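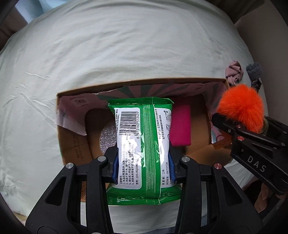 Green packet in one pair of grippers, orange pom-pom in the other.

I've been putting off this review of the Ketormont hand-held gripper kit because I wanted to live with it for a while first, and living with it is pretty much what we've done (the spare bedroom has been our studio since March!). My friend Farah Osman and I collect examples of people handling small household things, which a learning program later studies so it can pick up the knack of it. You hold a gripper, you do the job, and the camera on it keeps the record.

First, the blue pads. I love them. A slick packet has always been my least favorite thing to grab, and with these I can squeeze gently and feel through the handle when I've got it. Fuzzy things are easier still, though long fibers do hide the tips from you, so go slowly on those until you get the feel of it.

My one real grumble is tired hands. After 33 takes I want tea and a sit-down, and Farah, who has smaller hands than mine, gives up sooner. The printed guide is thin, too. It spends four pages on charging and two lines on how to keep your takes varied, and to my mind that's the part a beginner needs most. We shuffle the box between takes, turn it a little, swap who reaches first, and toss out any take where we fumbled and then fixed it in a hurry.

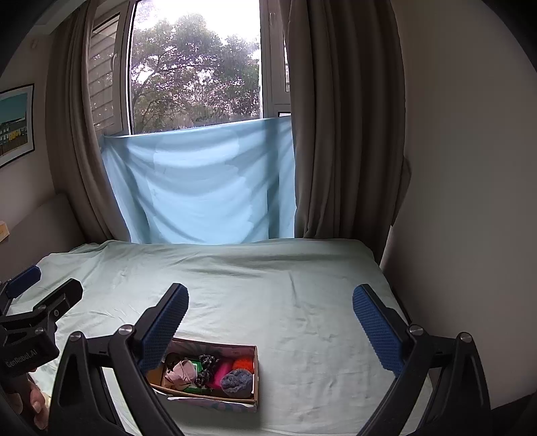 The box on the bed, by the window.

Do think about your surface before you start. A bedsheet wrinkles and shifts under the box, and I rather like that, as real homes are like that, but if you want tidy, repeatable takes you'd be happier at a table. Window light has been lovely for us in the mornings and a bit harsh by around 4.

Would I buy it again? Yes, and I'd get the longer wrist strap with it.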